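Fikilero Home Notes
Storage and Upkeep

Storing and Maintaining a Movie Disc Collection at Home

Updated 25/12/2025

These notes apply to DVD, Blu-ray and 4K discs kept in a normal heated house. VHS tape and film reels need different conditions and have their own page.

Location

Use an interior wall. Exterior walls run colder in winter and can collect condensation behind a closed cabinet, which swells paper inserts before it does anything to the discs. Keep shelving clear of radiators, floor vents and the exhaust side of an amplifier. Direct sun fades the spines in one summer, and red inks go first. If the room gets afternoon light, hang a curtain or put the shelves on the window wall, facing into the room.

Basements are acceptable if relative humidity stays under 50 percent. Put a cheap hygrometer on the lowest shelf, where the reading is usually worst, and check it in March and again in late summer.

Shelving

A standard DVD case is 7.5 inches tall. A Blu-ray case is a little under 7. Setting all shelves to 8 inches of clearance handles both and leaves room for a finger above the case. The Soveck narrow unit has fixed shelves at 11 inches, which wastes a third of the height, so buy the version with drilled uprights. Anchor any unit taller than your shoulder to a stud.

Do not pack a row tight. Cases pulled from a tight row lose their outer plastic at the spine corners. Leave the width of two cases free on each shelf.

Cases or sleeves

Above a certain size the cases become the problem. My own list stood at 3,007 discs when I moved them out of cases, and the same discs now take up a quarter of the wall. Nollska two-pocket sleeves hold the disc on one side and the folded cover on the other. Choose polypropylene with a non-woven liner. Soft vinyl sleeves can cling to the disc surface in a warm room and should be avoided.

File sleeves upright in boxes of 100. A larger box is hard to lift with one hand, and the sleeves in the middle begin to bow. Put a stiff card every 25 sleeves.

Order

Alphabetical order by title works until you own a long franchise. Spy series, superhero series and anything rebooted will scatter across the shelf. File a series under its common name, then by release year, and put remakes directly after the original run. Box sets stay together even when the contents cross into another series. Record the exceptions on the index sheet.

Labeling the boxes

Adhesive labels on cardboard lift after a few years. Tags on rings can be moved when the contents change. Punch a hole near the top front edge, reinforce it, and close the ring through it. Write on the tag with a fine permanent marker and let the ink dry before handling. One color per category is enough, for example blue for series and white for single titles.
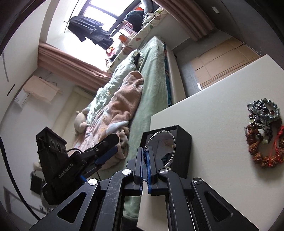 Small blue tag on a thin metal ring.

Keep the tag text short. A letter range or a series name is sufficient, and the full contents belong on the index.

Index

A spreadsheet with five columns covers most needs: title, year, format, box, and date last played. Mirzaei Catalog will import the same file if you later want cover art, but it slows down noticeably past 3,000 entries on an older laptop. Keep a printed copy in the first box. When a disc is lent out, put a blank card in its slot with the date on it.

Cleaning

Handle discs by the edge and center hole. For dust, use a rubber blower. For fingerprints, use a clean microfiber cloth, dampened with distilled water if needed, and wipe straight from the center outward. Never wipe in a circle. A scratch that follows the track is harder for the player to correct than one that crosses it. Paper towels, window cleaner and acetone are all unsuitable.

Scratch repair kits abrade the surface. They can help with a DVD. Do not use them on Blu-ray, where the data layer sits only 0.1 mm below the coating.

Checks

Play a few minutes of each disc when it is bought, including one chapter near the end. On dual-layer discs, faults often show at the layer change. Look at older discs once a year under a bright lamp for bronze coloring, cloudiness or pinholes. Move any suspect disc to a separate sleeve and mark it on the index.

See also: Cleaning a projector filter; Cable runs behind a media cabinet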